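In praise of the pretend kitchen
19/02/2021

I've been going to the shared workshop in Demness for long enough to have a favourite stool, and if there's one argument I'm tired of having over the kettle it's the one about simulation. You know how it goes. Somebody shows off an arm moving about on a laptop, and somebody else (usually holding a soldering iron) asks when they're going to build something real.

Well, I've changed sides. I used to be the one with the soldering iron!

My first arm was all metalwork and optimism. I spent £349 on motors and brackets, gave up four months of evenings, and stripped two gearboxes before it had ever picked up so much as a teaspoon. I loved every minute, and I'd still tell anyone starting out not to do it that way. Each mistake meant a week waiting for a parcel from Friesen, and by the time the parcel came I'd forgotten what I was trying to find out in the first place.

The project I'm on now is called Wustent, and so far it lives entirely on a screen. The job I've set it is fetching things from a fridge, which sounds dull until you try it. Fridges are horrible. There's a door that swings into the very space your elbow wants, there are shelves at awkward heights, and whatever you're after will be small and tucked into a corner. 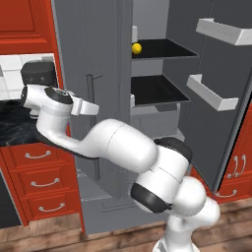
Wustent's practice kitchen, fridge open, with the yellow ball on the top shelf.

I can put the arm's base anywhere on that wooden floor and find out in a minute whether it was a daft place. I can move the ball. I can shut the door on the poor thing's wrist and all it costs me is a bit of pride. Try doing that with the fridge at home and see how long you stay popular – mine has the family's milk in it.

Now, the soldering iron crowd do have a point, and I'll give it to them. A drawn shelf is never sticky. Cables don't snag on things when there aren't any cables, and I've met plenty of lovely on-screen grasps that fell to bits the moment a real jar turned up. The club over in Skemton had a go at a drawer opener last May and spent far longer on the real drawer than they ever had on the model. Fair enough. I expect the same to happen to me.

But they knew what they were attempting by then, and that's worth a lot when you've got one bench, one evening a week and no money. I'd like to see our workshop put a decent second-hand computer next to the pillar drill and treat time on it as proper making. It needs a chair too, mind you – and it's not having my stool.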